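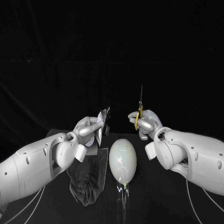
Kalteo Wetland Restoration – Progress Report to the Skeneck Fund, November

Work continued on the eastern drain, dug in 1963 to dry the paddocks for grazing. The contractor, Botura, has now blocked the drain at 8 points with clay plugs. Two plugs slumped after heavy rain and were rebuilt with a flatter downstream face.

Planting: 1319 tubestock sedges and rushes are in the ground on the lower terrace. A further 200 are held at the Hlongwane nursery until the water level settles. Guards have been fitted on the northern edge, where wallaby browsing was heaviest.

Monitoring: Oratile Venter reads the gauge boards fortnightly. The upstream logger failed and its record has a gap – manual readings will be used for that period. Frog call surveys are under way with Si-eun Yeom.

Outstanding: landholder signature for the access track; replacement logger; revised weed budget, to be sent by Esther Mfinanga.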